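Drerau Short-Stay Units - Kitchen and Dining Walkthrough Checklist
Unit type: De Haan, furnished
Round: September, 19 items on the full list, kitchen and dining part only
Marks: OK / FIX / ASK

Water and drains

Shut-off valve under sink turns by hand - OK. Stiff, but it turns.
No drip at trap - OK. Paper towel left under it for the whole visit.
Hot water at tap - ASK. The Pluden heater has a sticker saying it was serviced. A sticker is not a service record. Send me the record.

Power

GFCI outlets trip and reset - FIX. The one by the stove trips fine and will not reset.
Breaker labels match the rooms - FIX. "Misc." is not a room.
No extension cords used as permanent wiring - OK this time.

Heat and smoke

Smoke alarm sounds on test - OK. Date on the back is unreadable, so I'd replace it anyway.
Extinguisher charged and on its hook - FIX. Charged, yes. Hook is still in its bag.
Range hood filter clean - ASK. Invoice 1445 says it was replaced. The grease says otherwise.

Surfaces and furniture

Countertop edges free of chips - OK where I ran my hand along them.
Table steady when leaned on - OK. Leaned on all four corners.
Heavy stone or stone-look pieces stable - ASK. Renderon lists a load limit of 400 pounds for the table and gives no test behind it. I don't accept the number until I see one.
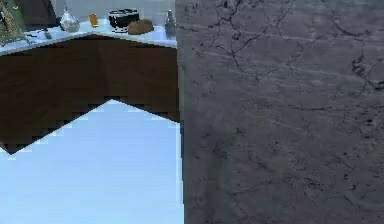
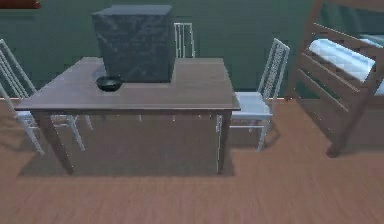
Surfaces and furniture: gray marble-look finish, both views. Bowl and table in second view only.

Floors and exits

Walkway to back door clear - OK.
Rug corners flat - FIX. Tape is lifting again. Third kind of tape.
Door opens from inside without a key - OK.

Comments

The office quoted 3260 dollars for "full kitchen safety refresh." I'd like that broken out by line before anyone signs. Most of the FIX items above need a screwdriver and an afternoon.

Last round was marked all OK, top to bottom, finished by 9 a.m. I have trouble believing the outlet was tested. Please keep the old sheet on file next to this one.

Recheck outlet, hook and rug before the next guest gets the door code.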